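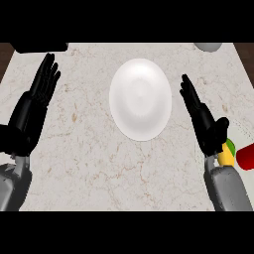
Wie viele Beispiele braucht man, bis ein System eine einfache Küchenaufgabe lernt?

Für eine Aufgabe mit einem Teller und zwei oder drei Gegenständen haben bei uns 300 gute Aufnahmen gereicht. Mit schlechten Aufnahmen haben auch 800 nicht gereicht.

Küchentipps für die Aufnahme am Bildschirm

Auf dieser Seite sammle ich Tipps für Leute, die mit Brille und Handschuhen in der simulierten Küche arbeiten und dort Beispiele aufnehmen. Ich mache das seit Februar für das Projekt Grallaren. Deutsch ist nicht meine erste Sprache, ich bitte um Geduld mit meinen Sätzen. Wenn ein Tipp unklar ist, schreiben Sie mir über das Formular unten auf der Seite.

Die meisten Tipps kommen aus einer normalen Küche. Wer gut kocht, legt zuerst alles bereit und fängt dann an. Bei der Aufnahme ist es gleich.

Vor der ersten Aufnahme

Lesen Sie den Aufgabensatz laut. „Lege das gelbe Gemüse auf den Teller“ ist ein guter Satz. „Räume ein bisschen auf“ ist kein guter Satz, denn jede Person versteht darunter etwas anderes, und das System bekommt dann zehn verschiedene Antworten auf eine einzige Bitte.

Machen Sie die Aufgabe drei Mal ohne Aufnahme. Beim dritten Mal wissen die Hände schon, wohin sie gehen. Ich habe am Anfang immer sofort aufgenommen und musste den ersten halben Tag löschen.

Stellen Sie den Stuhl fest hin. Ein Stuhl mit Rollen bewegt sich beim Greifen nach vorne einige Zentimeter nach hinten, und Sie merken es nicht. Ich habe meinen Stuhl auf eine alte Badematte gestellt. Man kann auch einen Stuhl aus der Küche nehmen.

Handschuhe von Baltum: Die Finger müssen bis ganz vorne im Stoff sein. Wenn an der Spitze etwas Luft bleibt, schließt die Hand am Bildschirm zu spät. Wer kurze Finger hat, nimmt die kleine Größe, auch wenn sie an der Handfläche eng ist.

Die Ausgangshaltung

Beide Hände stehen links und rechts neben dem Teller, die Finger gestreckt und zusammen, die Spitzen nach oben. So beginnt bei uns jede Aufnahme, und so sieht es auch im Bild oben auf der Seite aus. Bitte diese Haltung kurz halten, bevor Sie losgehen. Ich zähle innerlich „einundzwanzig“ und dann bewege ich mich.

Die linke und die rechte Hand müssen nicht genau auf gleicher Höhe sein. Ein kleiner Unterschied ist sogar gut. Was nicht gut ist: eine Hand, die schon halb auf dem Weg zum Gemüse ist, wenn die Aufnahme anfängt. Dann lernt das System, dass die Arbeit mitten in der Bewegung beginnt.

Der Daumen ist ein eigenes Thema. Viele Leute drücken ihn in der Pause fest an die Hand, und beim Greifen kommt er dann mit einem Ruck heraus. Lassen Sie ihn locker.

Greifen

Gehen Sie zuerst mit der Hand in die Nähe des Gegenstandes, öffnen Sie die Finger ganz und gehen Sie dann das letzte Stück langsam. In der echten Küche nimmt man eine Paprika ohne Nachdenken. In der Simulation rollt sie weg, wenn ein Finger sie zu früh berührt.

Runde Sachen greift man am besten ein wenig unter der Mitte. Wenn ein Stiel oder etwas Grünes oben ist, lassen Sie es frei zwischen den Fingern. Ich habe einmal eine ganze Serie nur am Stiel gegriffen. Die Bilder waren schön, aber das System hat danach bei jedem Gegenstand oben nach einem Stiel gesucht, auch beim Becher.

Wenn zwei Gegenstände nah nebeneinander liegen, nehmen Sie den vorderen zuerst. Wenn der Aufgabensatz den hinteren verlangt, gehen Sie von oben und mit geschlossener Handkante, und öffnen Sie die Hand erst über dem Gegenstand.

Achten Sie auf Ihren eigenen Unterarm. Er verdeckt oft genau das, was Sie suchen. Am rechten Rand der Arbeitsplatte passiert mir das dauernd. Man kann den Ellbogen etwas nach außen nehmen, dann ist die Sicht besser. Den Kopf zur Seite drehen hilft auch, aber bitte nur langsam, sonst ist das Kamerabild in der Aufnahme unruhig.

Mit welcher Hand?

Nehmen Sie die Hand, die näher ist. Das klingt einfach, aber Rechtshänder nehmen nach einer Stunde alles mit rechts. Ich habe einen Klebezettel am Monitor mit einem großen L. Nach dem Mittagessen mache ich die ersten Aufnahmen immer mit Gegenständen auf der linken Seite, weil ich dann am faulsten bin.

Eine Übergabe von Hand zu Hand machen Sie über der freien Fläche vor dem Teller. Über dem Teller fällt bei einem Fehler alles hinein, und dann ist nicht mehr klar, ob die Aufgabe richtig gelöst wurde. Solche Aufnahmen muss ich beim Prüfen ablehnen, auch wenn am Ende alles am richtigen Platz liegt.

Ablegen

Nicht fallen lassen. Gehen Sie so tief, dass der Gegenstand den Teller berührt, warten Sie einen Moment und öffnen Sie dann alle Finger zusammen. Wer zuerst den Daumen öffnet, schiebt den Gegenstand mit den anderen Fingern zum Rand.

Die Mitte vom Teller ist der beste Platz, aber nicht jedes Mal genau derselbe Punkt. Legen Sie einmal etwas mehr links ab, einmal etwas näher zu sich. In unserer ersten Sammlung lag alles so genau in der Mitte, dass das System den zweiten Gegenstand immer auf den ersten stellen wollte.

Danach beide Hände zurück in die Ausgangshaltung, auch wenn es langweilig ist. Erst dann stoppen.

Gegenstände umstellen

Fetari, unser Programm für die Szenen, verteilt die Gegenstände auf Wunsch zufällig. Ich benutze diese Funktion gern, aber ich schaue jede Szene vorher kurz an. Manchmal liegt etwas so weit am hinteren Rand, dass die Arme nicht richtig hinkommen. Dann drücke ich auf „Neu verteilen“ und ärgere mich nicht.

Ändern Sie nicht alles auf einmal. An einem Tag verschiebe ich das Gemüse, am nächsten Tag den Teller, am dritten die Farbe der Arbeitsplatte. Heller Marmor mit weißem Teller ist übrigens schwieriger, als man denkt, der Tellerrand ist darauf nicht immer leicht zu sehen. Eine dunkle Platte macht es den Augen leichter. Wir brauchen aber beide.

Gegenstände, die nicht zur Aufgabe gehören, bleiben liegen. Bitte nicht wegschieben, nur damit mehr Platz ist. Das System soll lernen, um sie herum zu arbeiten.

Fehler: behalten oder löschen?

Darüber haben wir im Projekt lange gestritten. Unsere Regel jetzt:

Gegenstand rutscht aus der Hand, Sie greifen ruhig noch einmal und die Aufgabe gelingt: behalten und mit „Korrektur“ markieren.
Gegenstand fällt vom Tisch: löschen.
Hand geht durch die Arbeitsplatte durch: löschen, und den Handschuh neu einmessen.
Sie haben während der Aufnahme genossen, geniest oder mit jemandem im Zimmer gesprochen: anschauen. Wenn man es in der Bewegung nicht sieht, behalten.
Falsche Aufgabe gemacht, aber sauber: den Aufgabensatz ändern und behalten.

(Das Wort „genossen“ in der vierten Zeile hat mir eine Leserin schon korrigiert, gemeint ist nur „geniest“. Ich lasse es stehen.)

Beim Aufräumen der alten Sammlung hatten wir 2174 Aufnahmen. Davon habe ich 771 aussortiert, fast alle wegen eines schlechten Anfangs oder eines zu frühen Stopps. Am Greifen selbst lag es selten. Darum ist der Abschnitt über die Ausgangshaltung so lang.

Namen und Ordner

Schreiben Sie den Dateinamen sofort nach der Aufnahme und nicht am Abend. Bei mir steht zuerst die Aufgabe, dann die Platte, dann die Hand, dann eine Nummer: teller_marmor_links_014. Keine Umlaute, keine Leerzeichen. „neu“, „neu2“ und „wirklich_neu“ habe ich auch schon in einem Ordner gefunden, und es war mein eigener.

Für die Korrekturen habe ich einen extra Ordner. Beim Training mischen wir sie wieder dazu, aber man möchte wissen, welche es sind.

Ein Heft aus Papier neben der Tastatur ist nützlich. Ich schreibe hinein, wann ich die Handschuhe eingemessen habe und wann ich müde wurde. Später kann man vergleichen.

Pausen und Pflege

Nach vierzig Minuten werden die Bewegungen schneller und eckiger. Man selbst findet sich dann besonders gut. Stellen Sie einen Küchenwecker, am besten einen mechanischen, den hört man auch mit Brille auf dem Kopf.

Handschuhe nach dem Arbeiten auf links drehen, soweit die Kabel es erlauben, und über eine Flasche hängen. Nicht auf die Heizung. Den Rand der Brille wische ich mit einem fast trockenen Mikrofasertuch ab, die Linsen nur mit einem Pinsel.

Gegen kalte Finger hilft eine Tasse Tee vor dem Einmessen. Kalte Finger sind steif und die Messung stimmt nach einer halben Stunde nicht mehr.

Frage aus dem Formular: Kann man mit normalen Controllern arbeiten?

Das geht, wir haben in der Werkstatt Olatunji zwei Wochen so aufgenommen, als die Handschuhe in Reparatur waren. Die Finger öffnen und schließen dann alle zusammen. Für Teller und Gemüse reicht es. Für eine Gabel, die flach liegt, würde ich warten, bis die Handschuhe zurück sind.

Der nächste Teil ist über Schubladen und Schranktüren. Daran schreibe ich noch, mir fehlt die Liste mit den deutschen Wörtern für die Griffe.

Stand: 11. April 2020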